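2019년 10월 26일, 국홀름 연구소 공개일에 다녀와서

아침에 비가 조금 왔습니다. 나는 우산을 들고 나갔다가 버스 정류장에서 다시 접었습니다. 오늘은 국홀름(Gukholm) 연구소의 공개일입니다. 6월에 신청서를 냈는데, 그때는 자리가 없다고 했고, 지난주에 갑자기 자리가 생겼다는 편지가 왔습니다. 그래서 기쁜 마음으로 갔습니다.

입장료는 1,000원이었습니다. 처음에는 내가 숫자를 잘못 들은 줄 알았습니다. 한국어 숫자는 아직도 빨리 들으면 어렵습니다. 안내하시는 분이 천천히 다시 말해 주셔서 지폐 한 장을 드렸습니다. 이름표에는 내 이름의 마지막 글자가 빠져 있었지만 그대로 달고 다녔습니다.

우리 조는 2층 시연실에 먼저 들어갔습니다. 로봇이 작은 블록을 집어서 정해진 자리에 놓는 시연입니다. 큰 기계를 상상하고 갔는데 책상만 한 흰 작업대에서 하는 조용한 일이었습니다. 검은 선으로 그린 네모가 목표 구역이고, 색깔 블록으로 모양을 만듭니다.
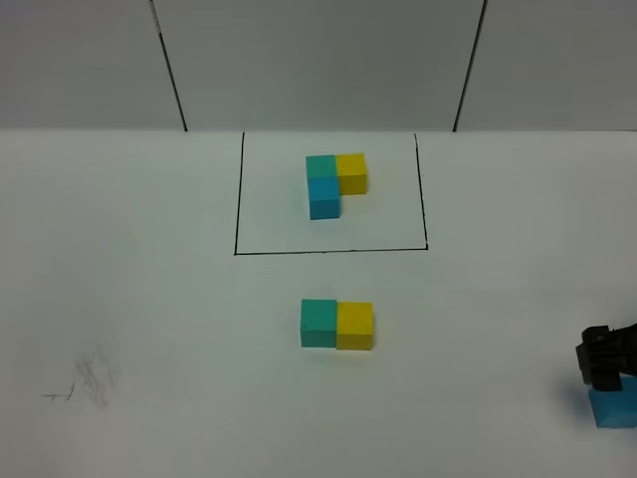
에일륄 카플란

시연을 설명한 사람은 에르달 알튼타시 씨입니다. 나와 같은 나라에서 왔기 때문에 우리는 쉬는 시간에 모국어로 이야기할 수 있었습니다. 그러나 설명은 모두 한국어로 하셨고, 그 한국어가 나보다 훨씬 자연스러워서 조금 부러웠습니다. 나는 수첩에 모르는 단어를 적었습니다. 파지, 궤적, 보정. 파지는 손으로 잡는다는 뜻입니다. 집에 와서 사전을 찾아보니 못 쓰게 된 종이라는 뜻도 있어서 재미있었습니다.

에르달 씨의 말에 따르면, 사람에게 쉬운 일이 기계에게는 쉽지 않습니다. 우리는 블록을 볼 때 벌써 손가락을 얼마나 벌릴지 알고 있습니다. 로봇은 그것을 하나씩 배워야 합니다. 이 방에서 지금까지 모은 연습 기록은 3,765번이라고 하셨습니다. 뒤에 서 있던 학생이 그중에서 실패는 몇 번이냐고 물었습니다. 에르달 씨는 실패한 기록도 지우지 않고 따로 보관한다고 대답하셨는데, 숫자는 말하지 않으셨습니다. 나도 그 숫자가 궁금했습니다.

내가 제일 알고 싶었던 것은 로봇이 무엇을 보면서 움직이는가 하는 것이었습니다. 부끄러웠지만 손을 들고 물었습니다. 문장을 미리 머릿속에서 만들어 두었는데도 조사를 한 번 틀렸습니다. 그래도 에르달 씨는 좋은 질문이라고 하시면서 손목에 달린 작은 카메라의 화면을 우리 쪽으로 돌려 주셨습니다.

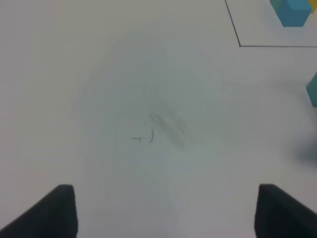
그리고 카메라가 하나만 있으면 부족하다고 하셨습니다. 손목의 카메라는 팔과 같이 움직이기 때문에 가까운 것을 자세히 볼 수 있지만, 전체의 위치를 알기는 어렵습니다. 그래서 고정된 카메라도 함께 씁니다. 나는 이 말을 듣고 내가 한국어 책을 읽는 방법을 생각했습니다. 한 단어만 오래 보고 있으면 문장이 어디로 가는지 잊어버립니다.

설명이 끝난 다음에 복도에서 차를 마셨습니다. 생강차였는데 무척 달았습니다. 벽에는 다른 방의 연구를 소개하는 종이가 붙어 있었습니다. 스코쿰(Skokum)이라는 과제는 창고에서 상자를 옮기는 일이고, 컬턴(Cullton)은 부드러운 물건, 예를 들면 수건을 접는 일이라고 쓰여 있었습니다. 나는 수건 쪽을 더 보고 싶었지만 그 방은 오늘 열지 않았습니다. 방문객은 오전에만 거의 1,000명이라고 방송에서 들었습니다. 그 많은 사람이 어디에 있었는지 모르겠습니다. 우리 조는 27명이었고, 복도는 그렇게 복잡하지 않았습니다.

차를 다 마시고 나는 시연실에 한 번 더 들어갔습니다. 다음 조가 오기 전이라서 화면 가까이에 설 수 있었습니다.
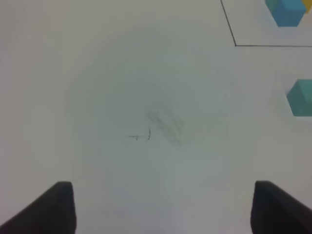
나는 예전에 야즈즈(Yazıcı) 제도 사무실에서 오 년 동안 도면을 그렸습니다. 그래서 새로운 기계를 보러 가도 눈은 자꾸 선과 모서리로 갑니다. 그 사무실에서는 연필 선을 깨끗이 지우지 않으면 선배에게 혼이 났습니다. 그런데 이 작업대의 가운데쯤에는 작은 십자 같은 검은 표시가 있고, 바로 옆에 문질러서 지운 것 같은 회색 얼룩이 있었습니다. 그것을 보니까 갑자기 마음이 편해졌습니다. 첨단 연구를 하는 곳에서도 사람이 상에 직접 표시를 하는구나, 하고 생각했습니다. 무슨 표시인지 물어보고 싶었지만 에르달 씨는 벌써 다음 조를 맞으러 나가셨습니다.

돌아오는 버스에서는 수첩을 다시 읽었습니다. 내 글씨인데도 못 읽는 데가 두 군데 있었습니다. 하나는 아마 '좌표'인 것 같습니다. 다른 하나는 끝까지 모르겠습니다.

저녁에는 어머니께 전화해서 오늘 본 것을 말씀드렸습니다. 어머니는 그 로봇이 설거지도 할 수 있느냐고 물으셨습니다. 나는 아직 블록을 놓는 연습을 하고 있다고 대답했습니다. 그러면 너보다 늦게 배우는구나, 하셨는데, 칭찬인지 아닌지 잘 모르겠습니다. 어머니는 내가 밥을 먹었는지도 두 번 물으셨습니다.

내년 공개일에도 신청하려고 합니다. 그때는 수건 접는 방이 열리면 좋겠습니다. 에르달 씨에게 감사 편지를 쓰고 싶은데, '덕분에'와 '때문에'를 틀리지 않게 내일 한 번 더 공부하고 쓰겠습니다. 우산은 시연실 앞에 두고 온 것 같습니다. 편지에 그것도 물어봐야 합니다.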